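About Trilla

Trilla is a small trading company in Akdale. We bring hand creams, soaps and bath salts from family producers to independent shops, and we have done this for 12 years. Siham Nasr began the company with one supplier and a rented garage. Today we are five people and we deliver to shops in three counties.

Our producers are mostly small. Américo Vilela makes our olive soap in batches of 2,267 bars, and when a batch is finished the shops must wait for the next one. We prefer this – a soap needs its weeks to dry, and we do not ask him to hurry.

Ivar Skjelbred takes care of orders and transport. Britt-Marie Lunde answers the telephone and knows most of our customers by voice. In December please order early, as the warehouse closes for eight days.

We also help shops that are new to this kind of goods. Paavo Kauppinen visits them before opening and stays for the first morning if the owner wishes it. He looks at the light, the width of the aisle and where people stop to smell things. Small tubes he likes to keep upright in a clear acrylic organizer on a white shelf, the red fruit pattern beside the pale green one with leaves. The visit is free of charge with a first order.

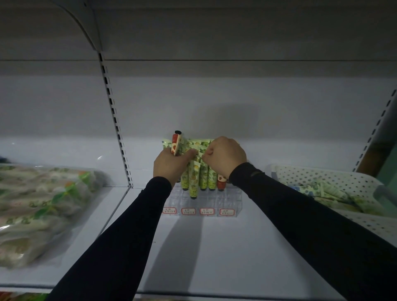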